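Is the Wait Sign Telling the Truth?

Theme park questions, answered by someone who doesn't believe everything she reads

By Kirsty Pirihi

You walk up to the Helska Plunge at Drernstead Park and the sign says 44 minutes. Not 45. Forty-four! A number like that sounds as if somebody worked it out very carefully. Did they?

Maybe. Let's be a little suspicious and find out.

First, what is a wait sign measuring? It can't measure your wait, for a simple reason. Your wait hasn't happened yet. The sign is a guess about the future, the same way a weather forecast is. Some guesses are good and some are terrible, and they all look the same when they're printed in bright lights.

How do parks make the guess?

The oldest way is to hand a card to a person at the back of the line. The person carries it to the front and gives it to a ride worker, who checks the time. If the card took half an hour, the sign says 30. Can you spot the trouble? The card tells you how long somebody else waited, and that person joined the line half an hour ago. If a big crowd showed up after them, too bad for you.

Another way is to count. Say a ride can take 1,256 people in an hour when everything is going well, and there are 339 people ahead of you. Divide 339 by 1,256, multiply by 60 minutes, and you get a bit more than 16 minutes. Try it on a calculator if you don't trust me. (Good. Don't trust me.)

But look at those words "when everything is going well." Does everything ever go well? Somebody drops a hat. A family of three sits in a row made for four, so one seat goes around empty. A little kid gets to the front and decides, no thank you, and has to be walked out the other side. 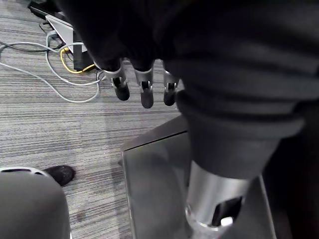
All of those things slow the line down, and the sum doesn't know about any of them. Then there's the other line, the one for people who paid extra to skip ahead. If the ride takes ten people from the fast line for every one person from yours, your 16 minutes is going to stretch like gum.

Do parks fib on purpose?

Here is where I get really suspicious. A park could put up a number that's too big. Why would it do that? Think about how you'd feel. If the sign says 44 and you get on in 30, you think, "Wow, that was quick!" If the sign says 20 and you get on in 30, you grumble all the way to the churro stand. It was 30 minutes both times.

A big number can also send people to a different ride. Manaia Ruawai used to run the boats on the Iyamu River ride, and I asked him straight out if he ever bumped up the number. He said that near closing time they sometimes did, so that fewer people would join. I asked if that was fair. He thought it was kinder than a number that was too small. I'm still not sure I agree. What do you think?

What about the apps?

There's one called Kukow that says it "knows" the best time to ride. Knows is a strong word. An app like that looks at old waits and guesses that today will be like other days. In October, when schools have different days off, that can go wrong fast. Ask where the numbers came from before you let your phone boss you around.

Be a line detective

Next time you're at a park, write down what the sign says when you join the line. Check a watch when you join and again when you sit down in the ride. Do this for every ride you go on, and remember that one wrong sign doesn't prove much. You need a bunch of them. If nearly all of your waits are shorter than the sign, you may have caught somebody adding extra minutes.

Bring a pencil. Pens leak on the water rides.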